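Home | News | Features | Opinion | Jobs | Subscribe

Opinion / Labs and Methods

Stop throwing away the messy frames

2020-10-08

Most groups that teach robot arms from human demonstrations clean their data before training. They drop the recordings where the operator hesitated, and they drop the frames that came out blurred. I think the second habit is a mistake, and the Zameck results are the best argument I have for saying so.

Zameck is a small project run between Evwood and Hurnden. The task is packing: an operator drives the arms, household items go into a cardboard box, and a policy is trained on what the wrist cameras recorded. In February the team had 3,000 recordings. They trained one policy on everything and another on a filtered set, with every frame below a sharpness threshold removed.

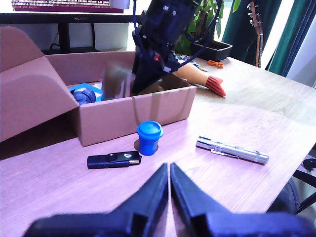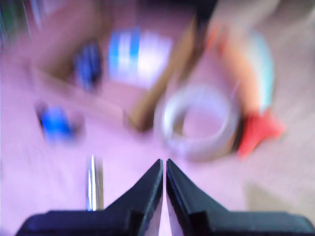

The filtered policy did worse, and the reason is not hard to find once you look at what the filter removes. Blur comes when the wrist camera moves fast, and it moves fast when the operator is between one object and the next. In the sharp frame a flashlight and a USB drive are easy to tell apart. In the blurred one the roll of tape is still plainly a ring, but the red thing next to it could be several things. A person grading frames would keep the first and delete the second. The arm has to act during both. A policy that has only seen the first kind has no practice at the moments when its own view is poor, and those moments come up in every run.

Across 30 test runs, the policy trained on everything finished 11 more than the filtered one. That is a small test. It was done on one table with one set of objects, and I would not build a product on it. But it points the same way as what Catterall reported from its bin-sorting work, where the gap was smaller and the lighting was much better controlled.

There are fair objections. Blurred frames are harder to label, and for anyone training an object detector they may well be useless. Storage costs money. A dirty lens or a bad focus setting also lowers sharpness, and those recordings should go. None of this supports a single threshold applied to everything.

My suggestion is modest. Keep the raw recordings. If you filter, publish the threshold and the share of frames it removed, and train at least 3 policies each way before claiming that cleaning helped. Hurnden has already agreed to do this for its next release – the others should follow.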